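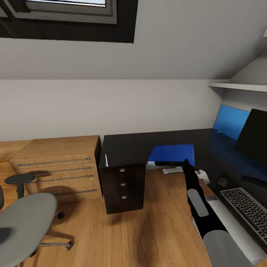 Figure 11. Attic room with roof window, low back wall and chest of drawers.

Home | Guides | Roof windows | Blinds | Section 4 | Previous | Next

4. Fitting and setting the Sondel roof window blind

4.1 Scope of this section

This section covers the fitting of the Sondel manual blackout blind to a centre-pivot roof window in a sloping ceiling. It applies to blinds supplied with side channels and a hand bar. The cord-operated version is covered in Section 5, and blinds for vertical windows are not covered by this guide.

The instructions are written for a competent householder working with ordinary hand tools. Where the window lies above a stairwell, or where the sill cannot be reached from a stable step, the work should be given to a fitter.

4.2 Before starting

Check the size code on the blind carton against the size code on the window plate. The plate is fixed to the top of the sash and can be read when the window is opened part of the way. The two codes must match in full, including the final letter. A blind with the right number and the wrong letter will enter the frame but will not run in its channels.

The carton should contain:

- one blind cassette with cloth attached
- two side channels, marked L and R
- two cassette brackets
- two end stops
- one packet of screws, including two spares
- one hand bar cover

The following tools are needed: a cross-head screwdriver, a bradawl, a soft pencil, a tape measure, a clean dry cloth and a step with a flat standing platform.

Note: The protective film on the side channels should be left in place until step 11 of the fitting procedure. Channels scratched during fitting are not covered by the guarantee.

4.3 Preparing the room

Attic rooms often have restricted headroom, and furniture is commonly placed along the low wall where the ceiling comes down. Move any item that stands directly beneath the window, or that would prevent the step from being placed squarely on the floor. Timber floors should be protected with a dust sheet that has a non-slip backing. Loose rugs must be taken up.

Wall shelves within arm's reach of the window should be cleared. The channels are long in relation to their width and are easily swung into nearby objects when carried.

CAUTION: Do not stand on a chest of drawers, desk or bed in order to reach the window. Do not lean on the open sash.

4.4 Fitting the brackets and cassette

1. Close the window and engage the catch. Wipe the inner faces of the sash with the dry cloth. Do not use polish or solvent.

2. Find the two locating marks at the top corners of the sash. On older windows these are small pressed dots. On windows made for the Mahlangu range they are short grooves.

3. Hold the left bracket against its mark with the open side facing down the slope. Start the screw hole with the bradawl and drive the screw by hand until the head is level with the bracket.

4. Repeat for the right bracket. Measure from each bracket to the top edge of the sash. The two measurements should agree to within one millimetre.

5. Offer up the cassette with the hand bar towards the room. Press the left end into its bracket first, then the right. A click should be heard at each end.

6. Pull gently on the cassette to confirm that it is held. If either end moves, take the cassette down and check that the bracket has not been fitted upside down.

Note: A powered screwdriver should not be used. The screws are short, and the timber of the sash will strip if they are overdriven.

4.5 Fitting the side channels

7. Identify the channels by the letters moulded on the upper ends. L and R refer to the left and right sides as seen from inside the room.

8. Slide the upper end of the left channel under the lip of the cassette and lay the channel flat against the side of the sash. Fix the top screw loosely.

9. Draw the hand bar down by 100 mm and guide its left runner into the channel. Fit the right channel in the same manner, guiding the right runner in before the channel is pressed home.

10. Draw the bar down the full length of the window and back up to the top. The movement should be even. If the bar tilts, loosen the top screws and adjust the channels until they are parallel – a difference of two millimetres between top and bottom is enough to cause binding.

11. Tighten the top screws, then fit and tighten the remaining screws from the top downwards. Peel away the protective film.

12. Press an end stop into the foot of each channel. Fit the hand bar cover with the seam facing the glass.

CAUTION: The cassette contains a spring under tension. It must not be opened, and the cloth must not be cut or trimmed. If the bar is released suddenly during step 10 it will return to the top with some force. Keep fingers clear of the channels.

4.6 Setting the tension

The blind leaves the works with the spring set for a window pitched between 28 and 60 degrees. Within this range the bar should remain wherever it is placed. If the bar creeps upwards, the tension is too high. If it slides down or the cloth sags, the tension is too low.

1. Raise the bar fully.

2. Remove the small cap at the right-hand end of the cassette.

3. Turn the slotted disc by one quarter-turn, clockwise to increase tension or anticlockwise to reduce it.

4. Replace the cap and test the blind at three positions: near the top, at the middle and near the bottom.

5. Repeat if necessary, making no more than four quarter-turns in either direction from the works setting.

Where the correct tension cannot be found within four quarter-turns, the pitch of the roof should be measured and the supplier consulted. A stronger spring, part number 839, is available for shallow roofs and is to be fitted by the supplier only.

4.7 Use in warm and cold weather

In summer the blind may be kept lowered during the hottest part of the day, with the ventilation flap of the window left open. Heat can build up between the cloth and the glass when the flap is shut, and this is to be avoided on windows that face south or west.

In winter the blind should be raised for part of each day. Moist air from the room can settle on cold glass behind a lowered blind, and the lower rail of the sash may be marked if water is allowed to stand on it. Bedrooms need particular attention in this respect. Raising the blind on waking and opening the flap for a short period will normally be sufficient.

4.8 Care

Dust the cloth with a soft brush, working downwards with the blind fully lowered. Light marks may be removed with a damp cloth and plain water. The blind should then be left lowered until dry. Household sprays, bleach and steam cleaners will damage the coating.

The channels should be wiped out in March, before the blind comes into heavier use, and again at the end of autumn. Oil and grease must not be applied, as they collect dust and will stiffen the runners. Where the movement has become noisy, a dry silicone stick of the Zustau type may be drawn once along each channel.

4.9 Faults and remedies

Bar sticks at one point. Check for a raised screw head or a fragment of film left in the channel.

Light shows down one side. The channel on that side is not seated against the sash. Loosen its screws, press it flat and tighten again.

Bar will not stay down. Adjust the tension as described in 4.6.

Cloth rolls up unevenly. Lower the blind completely, raise it slowly with both hands on the bar, and repeat. If the fault remains, the cassette is not level and the brackets must be measured again as in step 4.

Window will not close after fitting. Confirm that the end stops are fully home and that no screw stands proud of the channel – do not force the catch.

4.10 Spare parts and enquiries

Spare runners, end stops and hand bar covers may be ordered from the Stolitley depot. Please quote the full size code from the window plate and the batch letter printed inside the end cap of the cassette. Cloths are not supplied separately.

Technical enquiries concerning this section should be addressed to Marina Ververidis, Product Support. Enquiries concerning guarantee claims should be addressed to Stojan Obradović, Customer Records, with proof of purchase enclosed. Telephone lines close at 4.30 pm.

Section 5 describes the fitting of the cord-operated version and the cord safety cleat, which must be fixed to the wall before that blind is used.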